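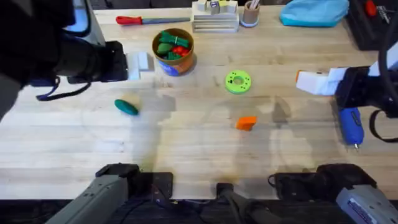
How long should hardwax oil be left between coats on a wooden worktop?

Overnight in a heated room, longer if the room is cold or damp. The tin gives the shortest time at a stated temperature, and most kitchens in October are below it.

Tisness Timber Forum > Finishing > Worktops

davilmont_joiner
Adding to the above. Drying time depends on film thickness more than on anything else. Two thin coats will harden well before one heavy one. If the surface still drags under a dry cloth, leave it alone and check again in the morning.

c.fitzgerald
Does that hold for plain Danish oil too? I have a top fitted in 2018 that has only ever had Danish oil, and it goes patchy near the sink every winter.

S_Hamel
It holds, but the patches are a separate fault. Water gets in at the end grain round the cut-out. Take the sink out and seal the cut edge, then deal with the face.

davilmont_joiner
Disagree about taking the sink out. On an undermount you risk the bond for very little gain. Oil the exposed edge with a small brush until it stops taking any up, wipe off, and repeat the next day.

S_Hamel
That treats the edge you can reach. The part under the flange is where the black marks start.

c.fitzgerald
Mine is an inset sink held by clips, so it can come out. What grit before re-oiling?

davilmont_joiner
120, then 180, with the grain. Stop there for oil. A finer surface takes up less of it and wears through sooner.

tymoshchuk_k
I would go to 240 on beech or maple. At 180 the scratches show in low light.

davilmont_joiner
Only if the sanding was across the grain.
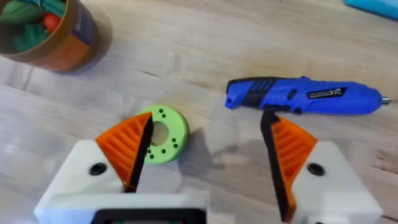 Pale top with diagonal grain and a few darker knots, blue cordless screwdriver lying on it.

tymoshchuk_k
On knots: they take oil at a different rate from the wood beside them. Wipe them separately or you get shiny spots.

c.fitzgerald
Noted. Clips are off and the cut edge is bare wood all the way round, grey at the back corner. Is 60 grit too coarse for the grey part?

S_Hamel
Not on the hidden edge. Keep it off the face. Let the wood dry fully before any oil goes on, and check the underside too. If that was never oiled, the top will move unevenly.

davilmont_joiner
Agreed on the underside. Still not convinced about undermounts.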